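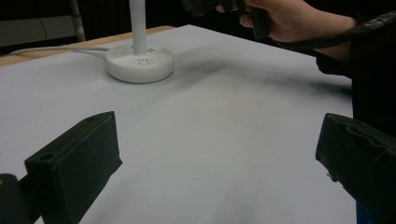 Budget notes for the second half of the year, Tue 5 June

The equipment request for hand-held grippers went in this morning. I have been asked twice how I got to the total, so the working is written out here, and I can link to it the next time.

The starting point was 4 grippers. The first draft of the request had 2, on the theory that one person records while the other one charges and uploads. That theory did not last past the first full week of planning. A gripper that is being charged, cleaned or recalibrated is not recording, and with only two of them a single fault takes out half of the schedule. Four gives two in use, one on the charger and one in the drawer with a known good calibration.

I had quotes from Galitz and Nereo. Galitz sells the complete unit: body, fingers, camera mount, trigger, cable. Nereo sells the body and the mount and leaves the fingers to you. On paper Nereo is cheaper. Once printed fingers, fasteners and bench time are added, the gap closes to very little, and the bench time is mine. I went with Galitz for the bodies and put in a separate line for finger stock, which I would have needed with either of them.

Finger wear is the line I got wrong last year. I treated fingers as part of the gripper. They are consumables. The inner faces get polished by use, then they slip on anything smooth, and then someone adds tape. Tape works for a while and changes the closing width, so the width has to be measured again. I have budgeted for 50 spare fingers over the period and one roll of rubber padding per gripper. If that turns out to be too many, they keep.

Cables: more than you think, shorter than you think. A long cable catches on the sleeve and on the table edge. I have specified the short ones with a right-angle plug, plus a clip on the wrist strap. Every gripper gets a spare. The cable is the cheapest part in the kit and the one most likely to stop work for an afternoon.

Tabletop and lighting came to a small amount and produced the longest discussion. The tables are light wood, and the grain shows up in the tracking residuals when the exposure is low. A plain white sheet over the top fixes most of it. It also shows every shadow, including the operator's, so the lamp position matters. A lamp with a heavy base can be moved between tasks without tools, and I prefer that to anything clamped. The drawback is one more cable on the work surface. Ceiling panels would be better. They are in the building budget, and I do not control the building budget.

Storage is from Jayawardena, same drives as before. No change except for the quantity.

The remaining item is the arm. Prorwood quoted a refurbished one with a controller and a year of support. I left it out. The recordings we need for the first set of tasks can all be made by hand, and an arm bought now would sit under a cover until there is a policy to run on it. It would also use up the support year while doing nothing. I have asked them to hold the quote open and expect a new one anyway.

Total for grippers, fingers, cables, sheets and lamps comes to over 3,000, before shipping. Storage is on its own line under computing. I did not add a contingency percentage. The spare gripper and the spare fingers are the contingency, and listing it again as a percentage tends to get it removed from both places.

Two things are still open. Galitz has not confirmed whether the new bodies take the old mounts; the hole pattern in the drawing looks the same, but the drawing has no revision number. And the charger they list is a single-bay unit, so I either order one per gripper or find a multi-bay one that fits. I have written to ask about both and will update the sheet when they reply.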